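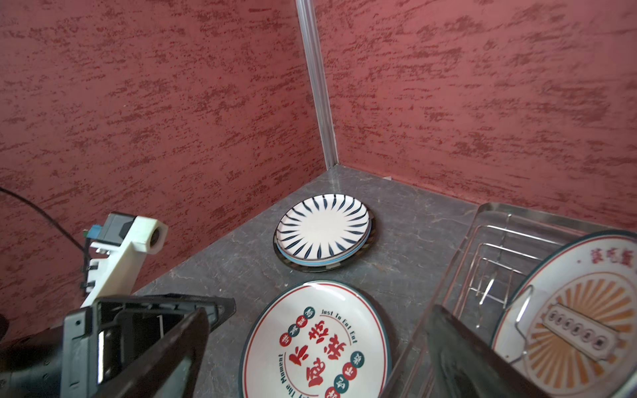 Speaker notes: what we learned from the refill rule in Dikesow
Slot: 25 minutes plus questions

Opening

Thank the hosts. Say who I am and that I worked on the city's polystyrene and sachet rule from first draft to first inspections. Ye-ji Yeon wrote most of the permit language, so send the legal questions to her.

Say early that this talk is about the food stalls and small kitchens. The supermarkets had their own timetable and I don't know it well enough to speak on it.

The rule in short

Foam boxes, foam cups and single-serve sauce sachets went off the approved list in March. Stalls could use up stock they had already bought if they kept the receipt. Customers who bring their own container can't be refused unless it is dirty or broken.

Read the exemption aloud, slowly. Hospitals and home meal deliveries are exempt. Caterers are not. We had more calls on that one line than on anything else.

Who it reached

Almost 2000 licensed food sellers fall under the rule. Of those, 67 asked for more time and 5 were turned down. Go over the reasons for the refusals only if asked. Two of them are still in appeal.

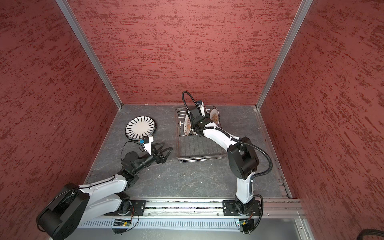 Most sellers who asked for more time had a supply problem. Meltden was the only local wholesaler with paper bowls that held hot soup, and it ran out in the second week. We should have called the wholesalers before we set the start date. We called them after.

Gun-woo Do ran the phone line. His log is the best record we have, and I'll quote from it twice:

"Caller has lids but no bowls. Asks if lids are legal."

"Caller wants to know if a banana leaf is single-use."

Pause here. The answer to the second was yes, but it's compostable, so it is allowed. We had not written that down anywhere.

The deposit trial

Marenar, the night market by the river, tried shared bowls with a deposit. Customers paid at the stall and got the money back at any return table. Seo-ah Yook set it up and has offered to share her cost sheet.

Points to make:

The return tables were too far from the bus stop. People left bowls on the wall by the shelter.

Washing cost more than the bowls did. Budget for it first.

Stalls that shared one wash station stayed in. Stalls that washed their own mostly dropped out by the end of the month.
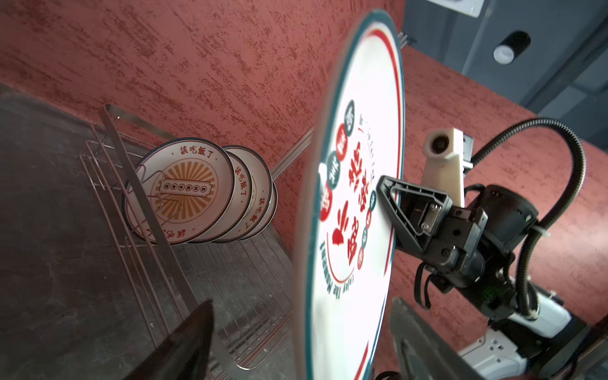

Enforcement

First visit is a warning in writing. Second visit is a fine. Inspectors carry the approved list in three languages -- the first version was in one, and Ha-rang Yoon had to redo it in a weekend.

Mention Fiachra Geraghty's objection, because someone in the room will raise it. He says a flat fine is heavy on a cart and nothing to a chain. I agree with him. The draft amendment ties the fine to floor area.

If time is short, skip the litter survey. The before and after counts were done on different streets and I don't want to lean on them.

Questions

Likely ones: bioplastic forks (still banned, the composting site won't take them), drink straws for disabled customers (allowed on request, no proof needed), and whether the start date could have slipped (yes, by a vote, and it was never called).

Leave the contact slide up. Handouts are on the table by the door.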